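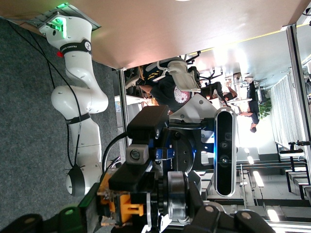
Chapter 13
Floor Coverings in Workplaces

13.1 Scope

The covering of an office or workshop floor is chosen early and changed seldom. This chapter deals with textile coverings: how they are made, how they are laid and how they wear. Hard and resilient floors are treated in Chapter 14.

13.2 Terms

Pile is the part of the carpet that stands above the backing. It may be looped, cut or a mixture of both. Pile weight is the mass of fibre per square metre and is stated apart from total weight, which includes the backing. Two carpets of equal total weight may differ greatly in wear.

Carpet tiles are squares with a stiff backing. The side is commonly 50 cm, and tiles of this size are assumed in the worked problems unless stated otherwise.

13.3 The subfloor

A subfloor must be level, sound and dry before laying begins. Moisture is measured at several points — never at one alone — and the readings are kept with the drawings. In the Diltcombe survey, used throughout this chapter, Chong divided a floor of 600 square metres into two equal areas of 300 and laid loop pile in one and cut pile in the other. The plan is given in Section 13.5.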